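Lundville shop puts a robot to work on the repair bench

LUNDVILLE — Anyone who has ever opened up an old desktop computer on the kitchen table knows the job is fiddly, with cables in every direction and tiny parts that like to roll under the stove. Consolacion Quiambao has spent a good part of her working life at it, and since January her refurbishing shop, Skidach, has been trying to find out how much of that work a machine can take on.

The answer so far is a little of it, slowly, and she is quite cheerful about that. Picking up a processor or a memory module and setting it where it belongs is the kind of chore the shop hopes to hand over first.
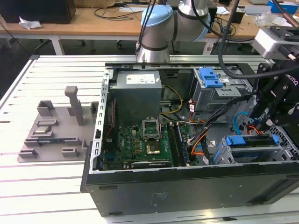
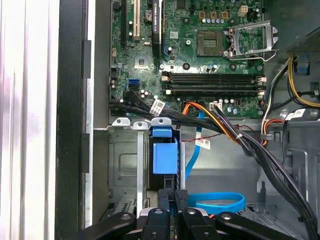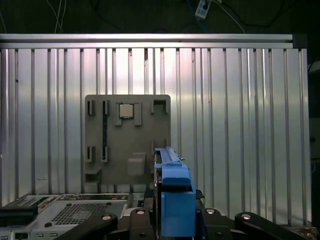 Computer assembly trials at Skidach in Lundville.

On a recent run of 100 tries at seating a memory module, the arm managed 60 without help, and Quiambao says a patient teenager would still beat it handily. Cables are harder — they bend, they spring back, and they never lie the same way twice.

"I'd love it to do the boring parts so my people can do the figuring out," she said. "We're not there, but I've seen it have some very good mornings."

Mark Anthony Manalo, who looks after the software, wants 47 more hours of practice before the next round. The shop employs six people and plans no changes to their jobs.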